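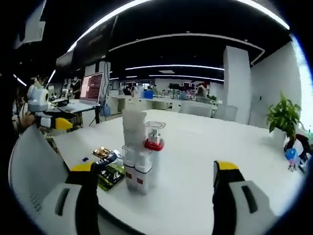
How to test if a robot can clear your table yet. Short version — pick one boring chore, write down what done means, run it the same way every time, don't help. Long version is below because people keep asking me and I keep typing the same email. Start with table clearing, it's cheap and it has more traps in it than you'd think. Paper cups in a tall stack, a clear plastic cup with a little metal part inside, a green snack package lying flat, a shiny wrapper near it. Any adult does that lot without looking. For a machine those are four different jobs and two of them are nasty.

What you need

A table. Cups, wrappers, one thing that must not be moved (a plant is good). A bin. A tray. Tape. A timer. Paper and pen, because you'll have your hands full and laptops get in the way.

And a gripper or arm of whatever kind. Two-finger is fine. Two-finger is what most of us have.

Step 1. Write the chore as one sentence

"All trash in the bin, all cups on the tray, plant stays put." Done. If you need a second sentence the chore is too big, cut it in half. My first try was "tidy the table" and Ayten Uysal asked me what tidy meant and I had no answer. Lost an afternoon.

Step 2. Have a person do it first, with the gripper

Do not skip. Hand-held gripper, same fingers the robot will use, person does the chore slowly. If a human brain plus two fingers can't get the wrapper off the table then no software is going to fix it, you need different fingers. You'll find out fast which things slide and which ones squash.

Swap people. Tariq pushes stuff to the table edge and grabs it there. Fahad pinches from above and crushes half the cups. Both worth having on record.

Step 3. Sort your objects by how they go wrong

Stacked cups. Gripper takes three when you wanted one, or squeezes the stack into an oval. Grab low and lift straight.

Clear cups. Depth cameras can see right through them or see nothing. Put a bit of colored tape on for the first runs, take it off later, and note in the log wich runs had tape.

Flat packages. Nothing to pinch on a smooth table. Slide to the edge, or press down and bunch it up.

Shiny wrappers. Glare. Move the table away from strip lights or at least keep it in the same spot every time.

Small stuff inside other stuff. Decide before you start — does the part inside the cup come out or go with it? A robot won't ask. Neither will your coworker actually.

Step 4. Tape the layout

Mark where each thing goes. Ten runs with the same layout, then start shifting things. One change at a time. Tamsin Fairweather at Larkico turned the whole table around on run three and spent a week wondering why her numbers fell off.

Step 5. Run it and keep your hands off

Time from first movement to last release. Dropped items stay dropped. If someone reaches in, even a nudge, the run is a fail. Write "touched" and go on.

Score per item, not per table. "Table failed" tells you nothing. "Everything but the wrapper" tells you what to work on.

Step 6. Compare with a person

Bare hands, same layout, same timer. This is the number your boss wants and it's going to hurt. On our test bench the arm took 285 seconds for a table I cleared in 4. OK I rushed. Still.

So, can they do chores yet?

Depends what you call yet. On the shop floor, one part, one bin, good light, all day long — yes, and it's been yes for ages. Usman Satti runs a packing cell at Panicker and his log had 2,972 picks in it last time I saw it, with 2 stops. But that's the same box every time. Give that cell a half crushed cup and a wrapper and it just sits there.

Kitchen table at home, no. Not unattended. Cups on a tray I'd trust most days. Mixed trash with something breakable next to it, I'd want to be in the room with a hand near the stop button. Last October I'd have said not even the cups, so it's moving.

Common mistakes

Cleaning up the table before the test. Leave it messy, mess is the chore.

Filming only the good runs. Film everything.

Using brand new cups each time. Reused cups are softer and grip differntly, mix them in.

Changing the software and the layout on the same day.

Counting a cup on its side as "on the tray". Settle that in Step 1, then stick to it.

Next page is dishes. Wet plates, forks, all of that. Bring towels.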